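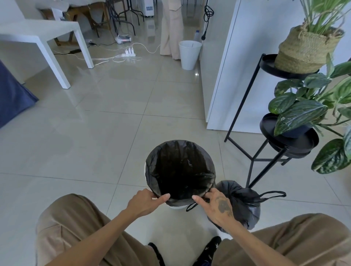
Kröger wants to know why a checklist for robots spends half its lines on floors and trash, and his comment got two thumbs up, so I'll answer as I go. My notes are from the June walk-round at Sidarley.

1. Floor clear along the drive path – NOT YET. Cables still run across the tiles from the power strip. Tape or a cable cover, please! A small wheeled base will happily climb a cord and then stop dead.

2. Full bags tied and out of the robot's lane – PARTLY. Tied, yes. The one by the plant stand needs to go out the door, not just to the side.

3. New liner folded over the rim – OK. I like the drawstring loops tucked in, though (a loose loop is just the thing to snag a finger joint).

4. Stop button within reach – OK. Wenche tried it from both ends of the room.

5. Speed limit near people – OK, set to 30 percent. I know Tormod would love 100, and he can have it when the room is locked.

6. Phones and bottles off the floor – NO. Same as last time, folks.

7. Battery above 40 percent before a run – OK.

Items 1, 2 and 6 stay open. Kjell signs them off once they're fixed, and Till, you're welcome to come along with the tape.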